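Dosum two-finger gripper kit, pair
Brergate Workshop Supplies > Grippers and end tooling

Sold as a pair, with both sets of fingertips, brackets, bolts and leads
In stock at our Inthorpe unit

Hello! If you've landed on this page you're probably building a two-armed something-or-other at home, or in a shared workshop like ours, and you've got as far as wondering what goes on the end of the arms. I got stuck at exactly that point for most of a summer. The Dosum pair is what I settled on for my own build and I liked it so much that I started stocking it.

What you get is two complete grippers, each with a black body, two metal fingers on linkages and black tips. The fingers move together, so whatever you're picking up ends up in the middle (lovely when your arm is a home-made one and a bit wobbly, as mine is). They open to 100 mm at the widest, and that's enough for a mug, a bag of sugar on its side or most jar lids.

In the box
Two grippers, assembled
Short wedge tips and long tapered tips
Adaptor plates to fit the Okonkwo bench arm
Power and signal leads, 2 m each
Hex key and spare bolts
Printed wiring sheet (it's in very small type, so ask me for the big version by email)

Fitting them
Give yourself an evening. The mechanical side took me less than an hour, then I spent the rest of the night re-routing leads because I'd run them on the wrong side of the elbow joint and they pulled tight every time the arm reached up. Leave more slack than looks sensible! I clip mine in 3 places along the forearm and leave a fat loop at the wrist.

Don't overtighten the bolts on the finger brackets. Nip them up, run the gripper open and shut a few times, then nip them again. If one finger starts lagging behind the other, that's nearly always a bolt done up too hard, and backing it off a touch cures it.

The adaptor plates only fit the newer Okonkwo arms, the ones made since July. If yours is older you'll need to drill, or borrow our drilling jig (free, just post it back when you're done).

What I use mine for
Kitchen jobs, mostly. My build lives on a bench against the wall, and the plan is for the pair of arms to manage a simple dough from start to finish, one arm steadying things and the other fetching and tipping.

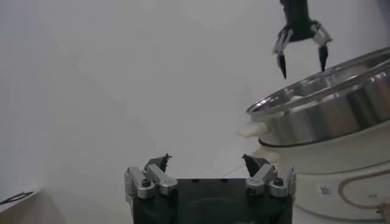

Steel bowls are harder than I'd bargained for, by the way. A rolled rim is nice and thick to get hold of, but it's slippery too, and if the tip comes in at a slant it just skates along the metal. Come straight down over the rim with the gripper well open, close slowly, and keep the squeeze setting low until you trust it. I had much better luck once I'd stopped trying to do everything at full speed.

The other thing I'd say is to teach the arms where each other is before you let them work close together. Mine had a good clonk in the first week and I had to straighten a bracket in the vice. Spare brackets are listed under Parts, and they're cheap.

Can I buy just one?
Yes, drop me a line. They come to me in pairs, so I may need to wait for someone else who wants a single.

Are they safe for food?
No. Treat them as workshop kit and keep the tips out of anything you're going to eat.

Returns
Send them back within the month if they don't suit, with the bolts still in the bag if you haven't used them. Collection from Inthorpe is fine as well, but ring first, as I'm often out the back with the saw going and won't hear the door.

Page updated Wednesday, December 5, 2018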